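Galería: el otro lado de la casa

¡Por fin subo las fotos que os prometí! Después de enseñaros el salón y la terraza, varias me escribisteis para pedirme lo de verdad, los rincones que no salen en las revistas, los enchufes, los recambios y los trastos que una usa a diario y que jamás colocaría para una foto. Pues venga, hoy toca eso. La casa es vieja (en el dintel de la entrada pone 1813 y me lo creo, porque no hay una pared recta) y estamos al lado del río, así que buena parte de mi vida doméstica entre mayo y octubre consiste en pelearme con los mosquitos.

Aviso para las que llegáis nuevas: aquí se viene a cotillear. Si buscáis cojines conjuntados, la galería de Vorkside sigue colgada y es muchísimo más fina, con sus lámparas y su sofá color arena. La de hoy es la hermana despeinada.

Empecé con velas de citronela, seguí con una pulsera que olía a limón rancio y acabé donde acaba todo el mundo, en el difusor eléctrico de líquido. Lo enchufo al caer la tarde, antes de encender las luces, y cierro la puerta un rato.

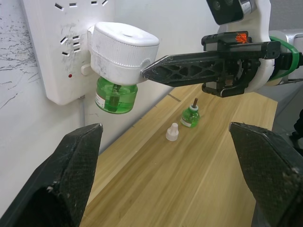
Los recambios los compro a pares, que luego llega agosto y en el súper del pueblo no queda ni uno. Al cambiarlos tengo una manía, y es que guardo el tapón del frasco nuevo hasta que se gasta el líquido. Así, si nos vamos unos días, lo saco del aparato, lo cierro y lo dejo de pie en el armario alto — tumbado jamás, que ya perdí un mantel por culpa de eso. Y el frasco se enrosca recto y despacito, con el difusor desenchufado, porque si la mecha entra torcida se estropea y adiós recambio.

Otra cosa que me preguntáis mucho es lo de las manchas grises que salen en las regletas blancas y en la pared de al lado. Yo paso un trapo apenas húmedo, muy bien escurrido, con todo desconectado, y lo que no sale se queda ahí. He probado la goma mágica y en el plástico va bien, pero en la pintura mate me dejó un cerco brillante que se ve desde Cumo. La pintura era de Nyanda, en un tono que allí llaman Ziker y que yo llamo gris de toda la vida, y me quedan 100 mililitros en un bote para retoques. ¡A ver si me pongo!

El 14 de octubre recojo todo lo del verano, haga el tiempo que haga. Los difusores van a una caja de zapatos, los frascos empezados a una bolsa aparte, bien cerrados y lejos de la cocina, y hasta la primavera no quiero saber nada del tema. El año pasado lo dejé para enero y me encontré un frasco volcado detrás de las mantas, así que he escarmentado.

Si tenéis algún truco para las paredes mates, dejádmelo en los comentarios, que los leo todos aunque tarde en contestar. La próxima galería será la del armario de la limpieza, en cuanto consiga que cierre la puerta.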